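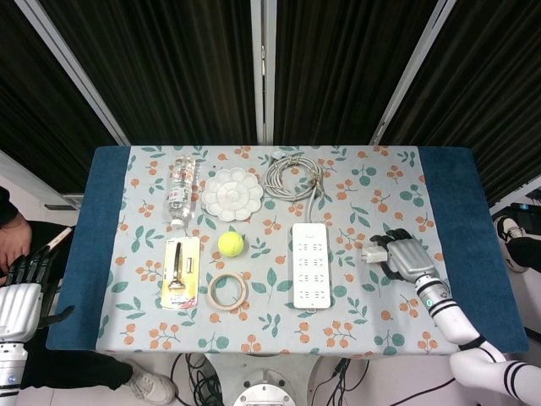
Most homes have a drawer for things that don't belong anywhere else. Tape, a spare cable, a ball, a razor still in its package. People treat that drawer as a failure. I think it is fine, and I think the advice to get rid of it is mostly bad.

The usual rule is to group like with like. That works for forks and towels. It doesn't work for a single roll of masking tape. You end up buying a box for one item, then labeling the box, and now you own two things.

I tried it in January. I bought a set of 26 small bins and gave everything in our junk drawer its own place. Within a month we were opening four or five bins to find a power strip. My neighbor Lingyun Tang has one deep drawer in her kitchen and finds what she wants in seconds, and I have gone back to doing it her way.

What does help is emptying the drawer onto the table now and then. Spread it all out so nothing sits on top of anything else. Coil the cables. Throw out the tape that won't stick and the paint palette if the kids have stopped painting. Then put the rest back in the same drawer. It takes me 17 minutes, and I do it twice a year.

Water bottles are the exception. They take up too much room and should go in a cupboard.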